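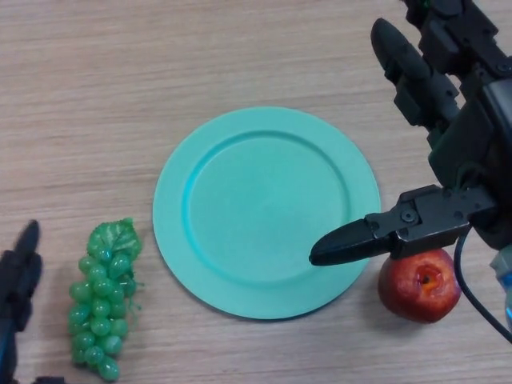 Forndale Circuit resurfacing and drainage: progress report to the Borkowska Fund

Sep 24, 2019

Work on the first phase is complete and the second phase has started. The circuit stayed open for club racing on the short layout throughout.

Track surface
The old surface between Wokton Corner and the pit entry, a length of 610 metres, has been planed off and relaid. Grip readings on the new section are even across the full width. The inside kerb at Wokton was reset 70 mm lower, as the drivers' representatives had asked. One joint near the pit entry stands slightly proud and will be ground down by the contractor at no charge.

Drainage
Standing water on the back straight caused five stoppages last season. The new channel drain is in place on the left side only. The right side is held up by a power cable that did not appear on the site plans – the supplier has agreed to move it, but has not given a date.

Barriers
Of the 700 tyres needed for the rebuilt barrier at Zemuvcombe Bend, all have been delivered and bolted. Conveyor belting for the front face is still on order.

Spending
Phase one came in within budget. Phase two carries a risk on the cable work, which was not priced in the original bid. We ask that the contingency be kept available until the job is done.

Next steps
Right-side drainage, belting, and line painting. The track inspection is booked for January. A further report will follow it.

Till Eichhorn
Project Manager, Forndale Circuit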